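Cómo ordeno los utensilios de cocina sin volverme loca

Llevaba meses (¡meses!) con el mismo cajón de siempre, ese que se atasca porque el cucharón se pone de pie y hay que meter la mano por la rendija para bajarlo. En mayo me cansé, lo volqué entero y empecé de cero con unas cestas de plástico. Os cuento lo que me ha funcionado, por si tenéis un cajón parecido.

Primero, todo fuera

Sacadlo todo y ponedlo sobre una superficie grande, que se vea bien. Yo iba apartando lo repetido y lo que llevaba un año sin tocar, y me salieron 13 cosas para regalar. Trece, en un solo cajón.
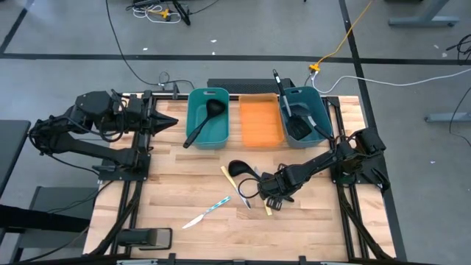
Los colores me ayudan muchísimo más que las etiquetas, que se despegan con el vapor y acaban ilegibles. Mi amiga Samina Awan usa un color para lo que toca el fuego y otro para lo que va a la mesa, y le copié la idea sin ninguna vergüenza. Con tres cestas abiertas en fila, una verdosa, una naranja y una azulada, ya se puede empezar a repartir: un cucharón en la primera, la espátula ranurada en la tercera, y la naranja se queda vacía hasta saber qué falta por colocar. No tengáis prisa por llenarla, de verdad, que siempre aparece algo a última hora.

Lo largo y lo corto, por separado

El error que cometí durante años fue mezclar tamaños. Las piezas cortas se van al fondo y las largas se cruzan encima, y para sacar una pala hay que levantar medio menaje. Antes de guardar nada, tumbadlo todo y comparad los mangos. 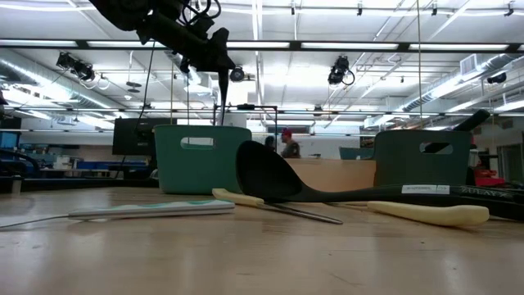 La cuchara negra grande, de Zulay, con las dos cestas detrás.

Si una cuchara es tan larga que sobresale, a mí no me molesta: dejo el mango hacia fuera y la agarro al vuelo mientras remuevo con la otra mano. Eso sí, siempre hacia el lado de la pared, que con el codo ya he tirado más de una.

Los cuchillos van aparte, claro. Y las tijeras también piden su sitio, mejor una bandeja baja donde se vean enteras y se cojan por las anillas. 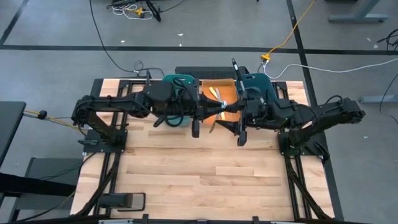
Lavar las cestas

Agua templada, una gota de jabón y un cepillo de dientes viejo para los huecos de las asas, donde se mete una grasilla malísima de quitar. Yo lo hago cada 6 semanas y aprovecho para repasar el cajón vacío con un paño. Las dejo secar boca abajo toda la noche y por la mañana vuelvo a meter las cosas, casi siempre con el café en la mano.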